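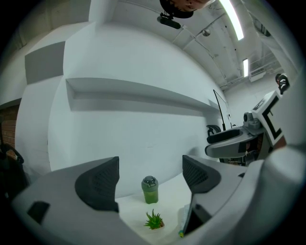
A white tabletop and a few small objects.

Stavisa Wireless Earbuds: Frequently Asked Questions
Last updated 1/22/25

What comes in the box?
Two earbuds, one charging case, a short USB-C cable, four sizes of silicone tips and a safety booklet in more languages than you will ever need. There is no wall plug. You have a drawer full of those already.

How long does the battery last?
Up to seven hours per charge with noise canceling off, and a little over five with it on. The case holds enough for three more full charges. Very loud listening eats into all of these numbers, and into your hearing, so keep it at 70 percent or lower if you can stand to.

How do I pair them the first time?
Open the lid near your phone and wait for the white light to blink. Then pick "Stavisa" from the Bluetooth list. If your neighbor also owns a pair, you may see two. Yours is the one that works when you press play.

They paired with my old phone and won't let go. What now?
Put both earbuds in the case, leave the lid open and hold the case button for 13 seconds. The light turns red, then white. On the old phone, choose "Forget this device" so it doesn't try to win them back.

Can I connect to two devices at once?
Yes, two, and only two. Turn on Dual Link in the Jorkora app under Connections. Calls always take priority over music, including calls about your car's extended warranty.

Do I need the app?
No. The earbuds play, pause, skip and take calls without it. You do need the app for the equalizer, firmware updates and changing what the taps do. It asks for your location on older Android phones, which is how those versions handle Bluetooth scanning. It does not ask for your contacts, and we would rather not have them.

Why is one side quieter than the other?
Nine times out of ten, it's earwax. We're sorry to bring it up. Pull off the tip, wipe the mesh with a dry soft brush and hold it facing down as you do it, so the debris falls out and not in. No water, no alcohol, no sewing needles. If the quiet side stays quiet, check the left/right balance in your phone's accessibility settings before writing to us.

Which tips should I use?
Medium is already fitted. Try the others even if medium feels fine – a looser seal loses bass first, and plenty of "weak bass" complaints end with a bigger tip. Your ears may not match each other. It's perfectly normal to wear a small on one side and a medium on the other.

Are they waterproof?
Water-resistant. Sweat and light rain are fine. Showers, pools and the pocket of the jeans you just put in the wash are not. The case has no water resistance at all.

Do they fit the old Tarigan case?
No. They will sit in it and look comfortable, but the contacts are in a different place and nothing will charge.

I lost one earbud. Can I buy a single?
Yes. Singles are sold through the Wellside parts store, left or right, in black or gray. Check which one you're missing before you order (hold the survivor up to the light, the letter is printed inside the stem). A new single has to be matched to your old one with the same 13-second reset described earlier.

What does the warranty cover?
Faults in parts and workmanship for 18 months from the day of purchase. Batteries are included if they drop below half of their original capacity in that time. Dogs are excluded, and so are laundry, car tires and gravity.

Can I return them if I just don't like the sound?
Within 30 days, yes, if you bought them from us directly. Send back everything except the silicone tips, which you may keep or throw away. Please do not mail them to us. Other stores have their own rules.

How do I update the firmware?
Put both earbuds in the case, lid open, with the case at half charge or better. Start the update in the app and leave it alone for ten minutes. The November update fixed the dropouts some owners heard on video calls, so if yours still cut out, check that you're on version 133 or later.

My question isn't here.
Use the contact form in the app or on the support page, and include the serial number from the inside of the lid. It's printed very small. Take a picture of it with your phone and zoom in.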